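Drucken | Artikel per E-Mail versenden

Das Rezept kennt meine Küche nicht

Seit Februar liegt bei uns ein Kochbuch auf dem Fensterbrett, Verlag Roltia, 166 Rezepte, Leineneinband. Auf jeder Seite steht oben eine Zeitangabe, und die Zeitangabe lautet auffallend oft: 20 Minuten. Ich habe daraus inzwischen elfmal gekocht. Fertig war ich in der angegebenen Zeit kein einziges Mal, und ich koche, seit ich von zu Hause ausgezogen bin, also nicht erst seit gestern.

Man kann das für eine Kleinigkeit halten. Wer je ein Schmorgericht nach Rezept begonnen hat, weiß, dass die Zwiebeln dort immer schon »fein gewürfelt« in der Zutatenliste stehen. Die Arbeit ist erledigt, bevor die Uhr läuft. Das Gemüse ist geputzt, die Butter hat Zimmertemperatur, der Ofen ist vorgeheizt, die Brühe steht bereit. Gezählt wird ab dem Moment, in dem es ohnehin nur noch ums Zusammenrühren geht. Ein Handwerker, der seine Kostenvoranschläge so schriebe, hätte bald einen schlechten Ruf.

Misstrauisch macht mich weniger die Schummelei bei der Uhrzeit als die Genauigkeit an den falschen Stellen. 5 Gramm Salz, steht da, auf 700 Gramm Mehl. Welches Salz? Welches Mehl? Wie feucht ist es in der Wohnung? Meine Nachbarin hat denselben Teig gemacht, mit derselben Waage aus demselben Laden, und ihrer lief auseinander wie Pfannkuchenteig, während meiner sich kaum kneten ließ. Das Buch schweigt dazu. Es kennt nur den einen Teig, den es selbst gemacht hat, in irgendeiner Versuchsküche, mit irgendeinem Ofen, dessen Thermostat vermutlich stimmt. Meiner stimmt nicht.
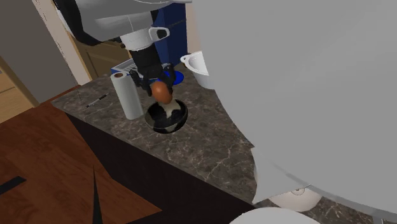 Ein Kommentar der Küchenkolumne Nouri

Am Ei lässt sich der ganze Unfug studieren. »2 Eier« heißt es, ohne Größe, ohne Temperatur, und zwei Zeilen weiter soll man den Vanillezucker auf das Gramm abwiegen. Dabei kann zwischen einem kleinen und einem großen Ei ein Unterschied liegen, der einen Rührteig spürbar verändert. Meine Großmutter wog die Eier mit Schale und gab vom Rest dasselbe Gewicht dazu, Butter, Zucker, Mehl. Das war auch ein Rezept, aber eines, das mit dem rechnete, was gerade im Korb lag.

Nun höre ich schon den Einwand, das sei Nostalgie, früher habe man eben bei der Mutter gelernt, heute brauche es klare Anweisungen. Mag sein. Klar sind die Anweisungen aber gar nicht. »Köcheln lassen, bis die Sauce die richtige Konsistenz hat« ist keine Anweisung, sondern eine Ausrede. »Nach Geschmack würzen« hilft demjenigen, der bereits würzen kann. Und »goldbraun« habe ich in verschiedenen Büchern neben Fotos gefunden, die von blassgelb bis kurz vor verbrannt so ziemlich alles zeigten.

Die Portale machen es nicht besser. Auf Liltis, wo meine Schwester ihre Wochenpläne zusammenklickt, hat jedes zweite Gericht fast die volle Sternzahl. Liest man die Kommentare, haben die Leute die Sahne durch Joghurt ersetzt, den Fisch durch Huhn, den Ofen durch die Pfanne, und dann fünf Sterne für ein Essen vergeben, das mit dem Rezept nur noch den Namen teilt. Was genau wird da bewertet?

In Clerkstead, wo ich ein halbes Jahr zur Untermiete gewohnt habe, hing in der Gemeinschaftsküche ein fleckiger Zettel mit einem Linseneintopf. Mengen standen keine darauf. Dafür stand da, wie es riechen muss, bevor die Linsen hineinkommen, und dass man den Deckel nicht ganz schließen soll. Ich habe den Eintopf beim ersten Mal versalzen und beim zweiten Mal gut hinbekommen, und ich koche ihn heute noch, ohne nachzusehen.

Von den Rezepten aus dem Leinenband kann ich das nicht behaupten. Die schlage ich jedes Mal neu auf, messe ab, schaue auf die Uhr und ärgere mich. Vielleicht ist das ja der Sinn der Sache, denn wer sich nichts merkt, kauft auch den zweiten Band. Der soll im Herbst kommen. Ich habe ihn nicht vorbestellt.

Drucken | Artikel per E-Mail versenden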